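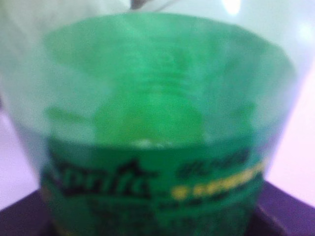 Wrist camera view, Sprite label up close.

Sakmont Hand-Guiding and Teleop: Your Questions

I run the teaching side of Sakmont and I get a lot of mail about it, so I've pulled the usual questions together. Last updated 19 February 2019.

Do I need to know how to code?

Nope! You either grab the arm and move it through the job yourself, or you sit down with the Stondeleo controllers and drive it from a chair. The software writes down every joint angle and camera picture while you go. I can barely write a spreadsheet formula and I've recorded 1,097 demos.

By hand or by remote, which one should I start with?

By hand, if the job is one arm and one object. It's quick to learn and you can feel when the arm is near its limits. For anything with liquid I switch to remote, mostly because my own sleeve kept getting into the camera view (and my elbow once took out a whole row of cups).

My wrist camera is blurry when it gets close to things. Is it broken?

Probably not. The lens is set for a working distance, and once a bottle is nearly touching it everything goes soft.
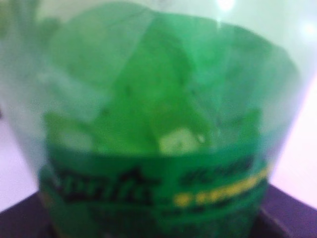
What I look at is whether the big shapes and colors are still there, like a green label against a dark surface. If they are, I keep the recording. If the blur is there at arm's length too, wipe the lens first, then write to me.

How many demos does one task take?

I tell people to record 48 and then stop and train. You'll learn more from that first bad run than from another afternoon of recording. Pouring wants more than that, and picking up a box wants fewer. Move things a little between takes, too, or the robot will learn your table by heart.

Can I mix demos from two people?

Sure, but watch the speed. My pours are slow and my colleague's are fast, and the first model we trained on both sort of hesitated halfway. Now we agree on a pace before we start.

Any tips for pouring?

Start with water, please. Tip slowly, hold still while the stream is going, and bring the bottle back up in one smooth move. If you wobble, finish the take anyway and mark it as a bad one in Kutiseck, so it's kept out of training but you can still go back and look at it. I also take a break every 15 minutes or my wrists get sloppy.
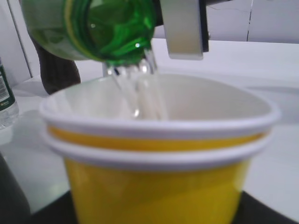
Does it work with arms other than the Arsenault?

Right now we support 4 models, and the Arsenault is the one I use every day. Two more are planned for March if testing goes well.

Where do my recordings go?

They stay on your own computer until you press upload. Old ones can be deleted from the Recordings tab, one at a time or by task.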